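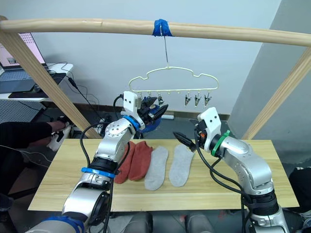
*Sock hanging test, left gripper at the hanger, right gripper over the grey pair.*

**October 2019 — gripper comparison, sock task**

Today I continued with the two finger sets. The Arska fingers are the long pointed ones, and the Lam fingers are the short ones with soft pads which we used until last week. All notes from here on are for the Arska set, on both arms, with the Colia controller.

Setup: red pair and grey pair flat on the table, heels towards the robot. Hanger on the wire hook, hook taped to the crossbar with blue tape.

- Picking: the pointed tips go under the cuff much better than the pads did. With closing time 800 ms I got a clean pick on most tries. At 200 ms the fingers close before the cloth is between them.
- Clips: still difficult. The hanger turns on its hook when the left arm touches it, by roughly 3 cm at the end of the bar, and then the right arm arrives at the wrong place.
- The grey colour is harder for the camera than the red, I think it is too near to the colour of the clips. Not checked properly.

The cable on the left wrist pulled tight 2 times when reaching high. I gave it more slack — please look at it before you start a run.

To do: ask Hostutow for a stiffer hook, repeat the same test with the Lam pads at 800 ms, save the controller settings under a new name.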